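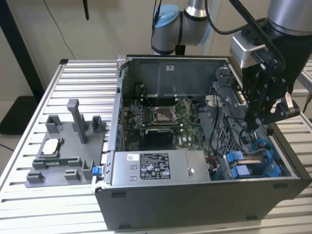

Keeping Old Office PCs Going, with I-hsuan Fu

I had a list of questions for I-hsuan Fu and I got through maybe half of them, which is what happens when you ask somebody to talk about desktop computers and they really, really like desktop computers. She runs the refurbishing bench at Fasik, where retired office machines come in by the pallet and (mostly) go out again to schools, small shops and people who just want something to do their taxes on. Last year that came to 3,573 machines. I asked her to repeat the number and she did, a little proudly.

We started with the processor socket, because it's the bit that scares me most. You unhook a skinny lever, the metal frame comes up, and there you are looking at an empty socket that you can wreck with one clumsy thumb.

"Everybody holds their breath the first time," she said. "I still do a bit! You lift the lever, you lift the frame, and then you keep your hands out of there until you've got the chip ready. No pointing with a screwdriver. People love to point with a screwdriver."

I have pointed with a screwdriver. I didn't mention it.

She lays every case flat on its side before she does anything inside it, and she wants the side panel all the way off and put somewhere else, not leaning on the table leg where it'll get kicked. "Gravity is your friend when the case is down," she told me. "You drop a screw, it lands on something you can see. With the case standing up it goes down behind the board and you hear it rattle for a week."

What comes out first? I'd assumed the graphics card, being the big thing in the way, and for a lot of machines she does start there. But she told me she'll happily leave a card in its slot if she only needs to get at the processor or the memory. "If it isn't in my way, it stays. Every time you pull a card you've got to put it back, and the little catch at the end of the slot is always brittle on these older ones."

Power supplies got us onto labels. She reads them all, every line, and writes the wattage on a strip of tape before the thing goes on the shelf. Once two look-alike units got swapped on her bench and it took a whole afternoon to sort out, so now there's tape. "I don't open them, by the way. Put that in. I test them, I use them or I recycle them, and the box stays shut."

So I'm putting that in.

I was surprised how much she had to say about drive bays. She loves the colored plastic carriers you find in office desktops, the kind where you squeeze the sides and the whole drive slides out. "Somebody thought about the person doing the repair," she said. "Blue means touch me. You can teach that to a beginner in ten seconds – find the blue part, pull the blue part." Her complaint is that carriers go missing. Companies pull the drives before they let the machine go, fair enough, and then the carriers end up in a drawer on the other side of town. She has 282 spare ones sorted by shape, and she says it's never the shape she wants.

Her colleague Man-lok Kan wandered over around then with two coffees, neither of them for me, and we got into cables. He's the neat one. He likes every cable back where the factory had it, looped around the drive cage and clipped down. I-hsuan is more relaxed. "If it's clear of the fan and it isn't pulling on anything, I'm happy," she said. Man-lok looked at the ceiling.

"She says that," he said, "and then I'm the one who can't get the panel back on."

They do agree about dust. Outdoors, short bursts of air, and hold the fan blades still with a finger. They also agree that you photograph the cabling before you unplug a single connector, even if you've done 100 of the same model. I-hsuan has a folder on her phone called Kuo, after the first line of desktops she learned on, and she scrolled through it for me like other people do with vacation pictures. Motherboard, motherboard, drive cage, somebody's thumb, motherboard.

Before I left I asked what she'd say to a reader with an old tower in the closet. Is it worth opening?

"Oh, open it! Unplug it first, then hold the power button for a few seconds, then open it. Touch some bare metal on the case. Have a good look around before you take anything out. See where the memory is, see how the drives come out. Then if all you do that day is close it up again, fine, you know what's in there now."

I've got one at home, a Pellar I bought in college. The side panel came off on the second try, and I've found the memory slots. The screws are in a mug.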